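Ticket 201: Jacket fold stops at step one after startup (demo setup)
Status: Resolved
Product: Sornska folding routine, hand-held gripper kit
Opened by: Urnard outreach desk
Opened: Tuesday

Problem as reported

We're taking the jacket-folding demo to the Godum open day in June and ran the full program in the bedroom setup. Towels fold beautifully. With the quilted jacket, the routine loads, shows "garment found", then quits with "no edge selected" and goes back to the start menu. Same result after a restart. The visitors are going to love this part, so we'd really like to keep it in!

Steps already tried

- Restarted the controller and the Ryu viewer
- Loaded the towel profile again to check the gripper (fine, opens and closes as it should)
- Raised the edge timeout from 3000 to 4000 ms
- Spread the jacket again, front side up, with both fingertip pads wide open before pressing start 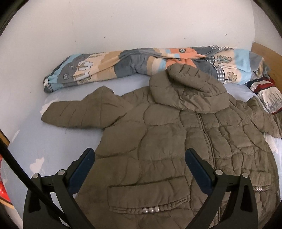
Quilted jacket spread front side up, gripper pads open over it.

Reply from support

Thanks, great report, and what a fun garment to pick! A puffer is a lot harder than a towel: the seams give the edge finder plenty of lines to choose from, and with the towel profile still loaded it will drop all of them. Could you check which profile is active when the error comes up? It's in the bottom row of the viewer, in small type. Please put the timeout back to 3000 as well, so we're only changing one thing at a time.

Update from Urnard

You were right, it said "flat textile". I'd picked the jacket profile in the menu but never pressed Apply, so every restart brought the old one back. With the jacket profile applied the error is gone. New question, though: it now picks the zipper line as the outer edge on some runs. Is there a setting for that? 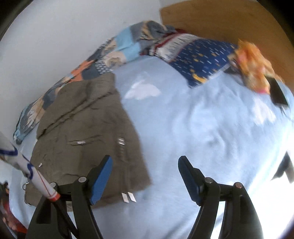 I'm also wondering about daylight. We'll be next to a big window at Godum, and I can bring a curtain if that helps.

Reply from support

Yes to both. Under Edges, set "ignore inner lines" to 15 and save it to the profile. For the window, bring the curtain and run the light check once the room is set up, then again before the first group comes in.

Update from Urnard

Set to 15, saved, restarted. The sleeve is picked first every time now and the fold runs to the end. I did a practice talk with it and got so caught up watching that I forgot my lines. Curtain is packed. Okay to close, and thank you!

Closed by support. Profile copy attached to ticket.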